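Hi, I'm Mafalda Mendes, and if you've ended up on this page you're probably thinking about sending us your robot, your teaching materials, or one of your students. Welcome! This is the long version of who we are. The short version is on the home page and it's mostly a phone number.

## What Trukholm does

Trukholm writes bench rules for robot arms in small labs, and then teaches people to work by them. We're a training school first. People come for a week, learn to run a pair of arms safely around glassware and pipettes, and go home with a binder. We also write rules to order for labs that already have their arms bolted down and would like everybody on the team to be doing the same thing.

I started the place with Apostolos Stefanou, after the two of us had spent years at different companies writing procedures that got signed and filed and never opened again. His were better than mine. He'd tell you so himself (he has, at parties). We wanted to write the kind you can keep open next to you while you work, with a coffee ring on page three. Well, no coffee rings. No coffee at the bench is rule one.

Big factory arms have plenty of written standards, and if you work with those you should read them. We do, and we send our students to them in the first morning. What we kept running into was the stuff on the next level down. Which side of the table does the beaker go on? Who says "moving" before an arm moves, and how loud? Do you leave a tube standing in a rack when you go to lunch? Every lab had an answer and hardly any lab had it on paper.

## The house rules

We have 144 of them. I know, I know. Most are one line long, and about half only matter if you're the person setting up for the day. New students learn a couple dozen by heart and look up the rest, and by Thursday they're usually arguing with us over the wording, which I love.

I'll give you a taste, because people always ask.

**Shared space belongs to one arm at a time.** With two arms at one table there's always a patch in the middle that both can reach. Before anything moves, you decide which arm has it. The other one waits outside, gripper open, with nothing in it. You say out loud when the middle changes hands. It feels silly for a day and then you find yourself doing it in your own kitchen.

**Tall things go to the back.** Stands and racks of pipettes live along the wall side, beakers and low racks in front. An arm coming in over the front should never have to climb over something tall to get to something short.

**Come at glass from above, and stop before you close.** We teach a pause over the tube, every single time, long enough for a person to look and say yes. Woo-jin Seok, our lead instructor, calls this "the breath." Students who skip the breath do the move over.
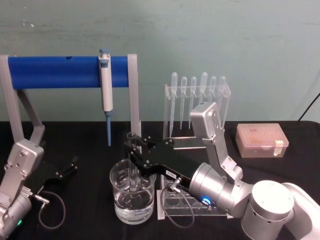
*Right arm over the beaker, left arm waiting with its gripper open.*

**Dark cloth or dark surface under clear things.** Clear plastic and glass are hard enough to see as it is, for people and for cameras. We like black. It shows every speck of lint, so you'll get to know the lint roller too.

**Hang the micropipette straight.** It goes on its stand, upright, with the lower end pointing down and free of the tabletop. If you find one lying down, pick it up and hang it, and don't go looking for somebody to blame.

**Cables get a loop.** Leave enough slack at the wrist for the arm to turn all the way through its move, then run the move slowly and watch only the cable. Do this again whenever you change the layout. A cable that was fine on the old layout tells you nothing about the new one.

**Label what you can swap.** If a part can come off one arm and go on another, it gets a label you can read while standing at the bench. You write that label in the log before the first run of the day. Woo-jin is very strict on this one and I used to tease him, and I've stopped.

**Closed means closed.** Tip boxes stay shut until you need a tip. Then you open, take, and shut. If an arm is doing the taking, a person still does the shutting until you've both earned it.

**Practice with water.** Students ask for something fancier around day two. They get water.

There's a lot more in the binder, including a whole section on what to do when you and your partner disagree about whether something is safe. (You stop. The person who wants to stop wins. You can talk about it afterward for as long as you like.)

## How a rule gets in, and how it gets out

Anybody can suggest a rule – students, visitors, the guy who fixed our sink. It goes on a card, the card goes on the board by the door, and it stays there for a month of ordinary work. During that month we follow it as if it were real. At the end we sit down on a Saturday with sandwiches and go through the cards.

We ask whether people followed it without being reminded. We ask if it ever got in the way of a better rule. And Xinyi Zou, who edits the binder, asks if it can be said in fewer words, and it always can. Xinyi once cut a rule of mine from a full page to "Look first." I was sore about it for a week. It's printed that way now.

Rules leave the same way they come in. In May we took out 11 of them in one sitting, nearly all left over from an older table that was narrower than what we have now. I'd like us to do that more often. A binder only grows if you let it, and a fat binder gets left on the shelf.

We also keep a run log. Every practice run goes in, good or bad, with the layout, the people, who had the middle, and anything that got bumped. We're at 3,877 entries as I write this, and all of them are open to our students. If you want to know why rule 60 says what it says, you can go read the runs behind it. I recommend it on a rainy afternoon.

## What a day here looks like

We start at 8:30 with the walk. One student walks the bench left to right and says what's there and where it belongs, and the other checks it against the layout sheet. That takes maybe ten minutes when you're new. Then the arms get powered up, one after the other, and we do the cable run I mentioned.

Mornings are for single moves. Reach, stop, look, back out. You'll do a lot of backing out, and people are often surprised at how much time we give it. Getting an arm out from between a rack of transfer pipettes and a row of tube holes, slowly and in a straight line, is a skill all its own, and it's one I wish more labs tested for before letting someone work alone.
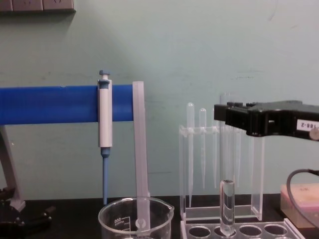 ## The people

We're a small bunch.

**Apostolos Stefanou** runs the consulting side. If your lab wants rules written for your own setup, he's the one who'll come stand in your doorway for two days and watch. He takes notes on paper and doesn't say much until the second afternoon. Bring him lunch.

**Woo-jin Seok** teaches the bench weeks. He came to us from a high school shop classroom, and you can tell, in the best way. He has never raised his voice in my hearing and I've never seen a student ignore him.

**Xinyi Zou** edits the binder and keeps the log in order. She also does our Vemby sheets, the one-page layout cards that we give away free. Vemby was her name for them and I still don't know where it comes from.

**Efthymia Theodorakopoulos** handles bookings, travel, housing, and every question that starts with "Is it okay if." Write to her before you write to me. She'll answer the same day and I won't.

And me. I teach the first morning and the last afternoon, I answer the phone badly, and I write this page.

## Where we are

Our main room is in Dronevthorpe, upstairs from the Koutsoukos print shop. Yes, that's where the binders get printed, and yes, it's very handy. The stairs are steep, but there's a freight elevator around the side and Efthymia will meet you there if you let her know. Parking is behind the building. Please don't block the print shop's loading door, they've been so good to us.

We have room for six students at a time and we don't plan to grow past that. We tried eight once. People stood around waiting, and when people wait they lean on things.

## Who should come

You don't need to be an engineer. We've had lab techs, teachers, a retired pharmacist, and two people who'd just bought an arm for their workshop and gotten nervous – a very sensible reaction! If you can stand for an hour and you don't mind being told to do a thing again, you'll be fine.

Schools get our materials at no charge. Send Efthymia a note with the name of the class and how many copies you need. If it's more than 100 she'll ask you to cover shipping.

Labs that want a visit from Apostolos should write at least two months ahead. Please send a photo of your bench the way it is on a normal working day. Don't tidy it first. We need to see where people really put things down.

And if you already have a rule that works well in your lab, send us that too. We'll put it on a card.

– Mafalda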